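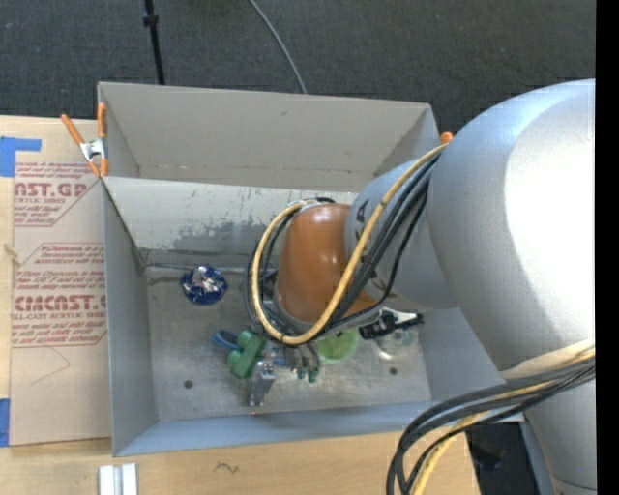
*View of the cell, gripper down in the gray bin, mixed small items on the floor of it.*

# Teleop demos for bin clearing: joint-space or Cartesian labels?

**binpick_dana** (original post)

Task is clearing a gray bin of mixed small items, one at a time, into a second bin out of view on the right. We record demonstrations with a Vostura handheld controller, 6-DoF pose plus trigger for the gripper. Target is 500 demos before the first training run. We have 13 sessions done.

Problem: the policy from our pilot set reaches well and then stalls a short way above the object. It hovers, drifts, and sometimes closes on air. Labels are absolute joint targets at 10 Hz. Before I record any more I want to know if people would switch to relative Cartesian deltas, or if the stall has some other cause.

Other details:

- Round flat items are the worst. The green disc and the clear round one both get approached and then not grasped.
- Items near the walls fail more than items in the middle.
- Operators can see the bin directly. They stand at the near side of the table.

---

**torque_ripple**

Switch to deltas. Absolute joint targets on a bin task make the network memorize arm configurations. With 13 sessions you have thin coverage of wrist angles, so anything between two configurations comes out as an average of both.

---

**mlundy**

> Switch to deltas.

I disagree. The stall you describe is nearly always in the demonstrations. Plot end effector speed against height for all of your episodes. If operators slow down and pause above the object while they line up the fingers, the most common action at that height is "do nothing," and the policy learns exactly that. Changing the label format will not remove the pauses.

---

**binpick_dana**

Plotted it. There is a clear band just above the items where speed drops to near zero. Mean pause is 4 seconds for the flat items, shorter for the lumpy green one. So mlundy is at least partly right.

---

**torque_ripple**

Fine, but filter the pauses and then test both formats. I have seen stalls on clean data with absolute targets too.

---

**greycell**

How are you filtering? If you drop every step with low speed, you also drop the steps where the gripper is closing, and those are the ones you need. Keep anything where the trigger value is changing, plus a short window on each side.

---

**mlundy**

Agree with greycell. I would go further and throw out the episodes with long pauses. Record them again with an operator who has practiced. Our operators at Standmont do a set of throwaway runs before anything is saved, and the pauses mostly go away.

---

**kp_servo**

Has anyone considered hand guiding for this? We moved from remote control to kinesthetic teaching at Crabtree for a similar bin. The operator holds the wrist and feels contact with the floor. Remote operators without force feedback get cautious near a metal surface, and that caution is your pause.

---

**binpick_dana**

Considered it. Two reasons against:

1. The operator's arm would be in the camera view for every demo and absent at run time.
2. The cables. Ours are routed outside the arm, with a loop that goes under the wrist and back up. A person holding the wrist ends up holding the loop as well.

---

**kp_servo**

Point 1 is solvable. Guide by hand, save the trajectory, put the objects back in place, replay without the person, and record camera data on the replay only.

---

**mlundy**

Replay works for one block on a table. For a cluttered bin you have to reset every object to the same pose, including the ones that shifted on contact. It doubles the time per demo and the result is still slightly off.

---

**kp_servo**

It did not double ours. We also had fewer objects, so I will give you that part.

---

**greycell**

Looking at the picture, that cable loop would worry me for remote control too. With the gripper down in the bin, the bundle is hanging in front of the wrist. Any wrist rotation an operator picks freely is going to change how the loop sits. Do you limit joint 6?

---

**binpick_dana**

Soft limit in the controller mapping, yes. Operators complained, so I widened it in February. I can check if the wall failures line up with that change.

---

**torque_ripple**

The fixed camera is also a candidate for the wall failures. From that angle the arm covers a good part of the right wall. If that is your only view, the policy has no information about items over there once the arm moves in. The operator does, from standing at the table. That mismatch shows up as confident demos that the network cannot reproduce.

---

**binpick_dana**

There is a wrist camera feed as well, but I dropped it from the pilot to keep the model small. Putting it back in.

---

**mlundy**

Make the operators work from the camera feeds only, then. Turn them away from the bin or hang a curtain. If they can't do the pick from the feeds, the policy won't either.

---

**greycell**

Slight disagreement. Screen-only operation makes the pauses longer, at least at first. I would do the curtain after the operators are trained on the task with direct view.

---

**servo_lurker**

Also check clutch handling. The Cloltance interface we used logged clutch-out periods as zero motion with a valid flag. 17 percent of our steps were an operator repositioning a hand. Looks the same as a pause in a speed plot.

---

**binpick_dana**

Checked the logs. Clutch-out is flagged separately in ours, but the export script ignores the flag. So some of that band is mine.

Plan for now:

- Fix the export, drop clutch-out steps.
- Filter low-speed steps except near trigger changes.
- Add the wrist camera.
- Put the old joint 6 limit back.
- Train once with absolute joint targets and once with deltas, same episodes.

---

**torque_ripple**

Change the limit last. If you change it now you have two kinds of demos in one set and no way to separate them.

---

**binpick_dana**

The session files store the limit value, so I can split on it. Will post the curves for both formats once the runs finish.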